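Skevadard Blocks
Home
About us
Sets
Borrowing
Contact

About us

Small outfit, small cubes. We put together plain block sets for nurseries, childminders and anyone with a table and a bit of patience. Started by Lies Schouten at Hunomstead, after one too many plastic toys with flat batteries. Still run from there. Still mostly blocks.

No letters on them, no numbers, no tunes. Just shapes to stack, sort, line up, knock over. Children do the rest, grown ups too if left alone with them.

The green cloth

Every table gets one. Green, spread flat, pulled smooth before anything goes on it. Quieter than a bare top and the pale colours show up nicely against it. Bring your own if you like, but not stripy please, we've tried stripy.
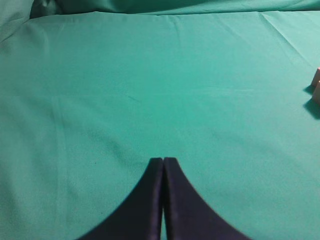

The cubes

Pinks and pale beige in the starter set, which we call Ulura. One size, easy for little hands. Colours vary a bit from batch to batch, we dont match them up and we dont mean to. If you want them all identical we're probably not your people.

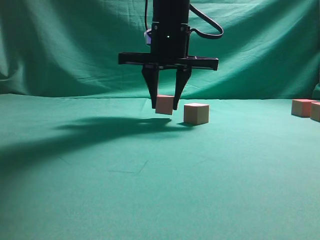
Pink cubes and a beige one, out on the green.

Borrowing is 15 pounds a set for the month, cloth included. Set number is on the lid of the box (ours go up to 1668 now, dont ask about the gaps). Lost a cube? Tell us, we'll post another. Set 1631 has been out since June and we would quite like it back.

How we lay out

Tip the cubes out, leave them where they land. Lies is firm on this. A neat row looks finished and children walk past it. A loose heap with one off by itself gets picked up staight away.
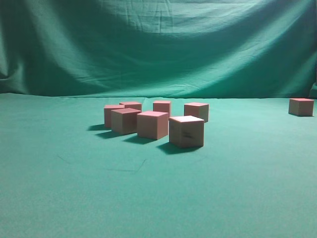 Loose group, one on its own at the far right.

The second cloth at the back is for hanging. Hides the radiator and whatever is piled behind it. Creases drop out in a day or so, or they don't.

Putting away

Cubes first, then a wipe over the cloth with your hand, then check under the folds. Roll it, dont fold it. Box back on the low shelf.

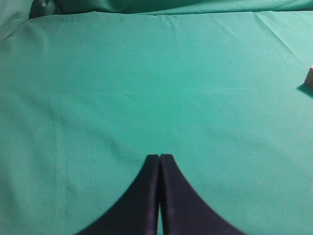
Find us

Räsänen Yard, Hunomstead, round the back, green door. Ring first as we're often out delivering.

Page updated 6/2/26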